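Relari Home Help > Furniture > Tables and desks

Is a matte white tabletop a mistake for everyday use?

Posted by Brullura, 15th May

I'm looking at a big white table with a matte finish for the room where we eat and do everything else. The store says it wipes clean "like new" for years. I have heard that before, about a couch. The glossy version is 400 less but it shows every fingerprint in the showroom. Does matte really hide wear or does it just hide it until the return window closes? The walls are pale too, so I'm also worried the whole place ends up looking like a dentist's office.

3 replies

Khương

We've had one since October. "Like new" is a stretch. Plain dish soap gets most things off, but turmeric sat overnight once and left a yellow shadow that took days of wiping to fade. Don't use the scrubby side of the sponge or any powder cleaner. You end up with a shiny patch in a matte table and you can't un-shine it. I'd also ignore the special cleaning spray they push at the register. I bought it, and I can't tell it from soap.

Fingerprints, no complaints. Pencil is worse than I expected.

user2183

get wood 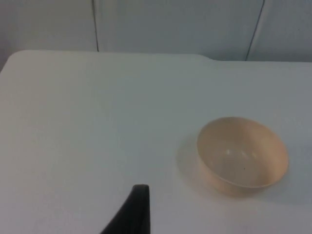 Jendusow | member, 900 posts

Pale table, pale wall, one bowl. It does come out more grey than white, and a matte top won't throw the light back at you the way gloss does. Whether you find it restful or bleak is up to you, I go back and forth. Look at the corner too: I'd want it rounded like that on a table people walk past all day.

I wouldn't trust the store's wipe test, they do it with coffee that's been there 5 seconds. Ask for a sample piece, put ketchup and ballpoint on it, leave it until morning. If they won't give you a sample I would take that as your answer. And check whether the warranty covers stains at all, mine only covers the legs.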